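6 Jul 2022

Water meter read 2,063 at breakfast. February reading was not written down, so no baseline before this week. Hardness strip from the Lirville supply shows the same band as last time. Kettle descaled with 22 g citric acid in 500 ml, left for an hour, rinsed twice. Scale on the element came off except at the base.

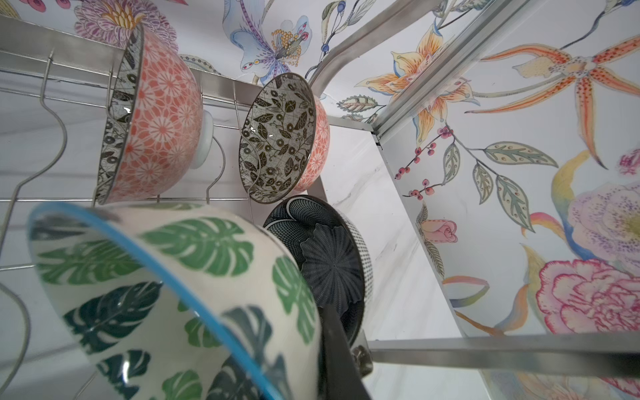 Softener cartridge is the Majumder type, rated for a longer run than I am getting. Jade Desjardins says the Riltthorpe side of town switched wells in spring and her cartridges went short too. She will send me her log. If her dates match mine, the fault is in the supply and I can stop taking the housing apart.

Regeneration set to 80 minutes, up from the default. Salt level down roughly a third.
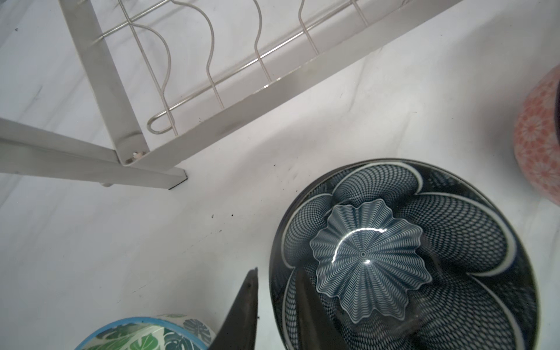 Rack and bowls on the marble-pattern surface.

Wrote to Waltden about the bypass valve, which still weeps at the lower nut. Hand-tightened a quarter turn. Paper towel under it overnight, check before the next reading.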